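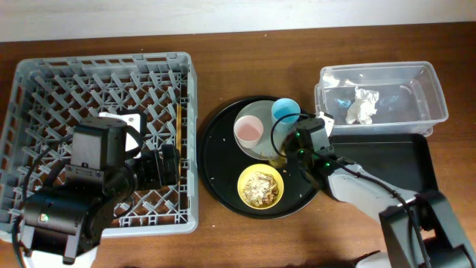 Tea things, Flendach kitchen

Clearing up after tea at Flendach, 5/8/22. Thanks to Priya Escobedo for the lend of the table - and for the cake, all gone by the time I got there.

The rack is the old grey one from Flurkent, had it since January, still no idea were the drip tray went. 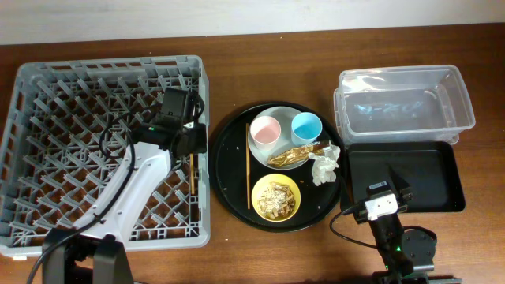

Foil always gets left till last in our house. Bin first, then plates, then cups, thats the rule and no one keeps to it. Gold wrapper still on the plate with the pink cup and the blue one, crumbs all over the black tray. One chopstick in the rack - the other on the tray.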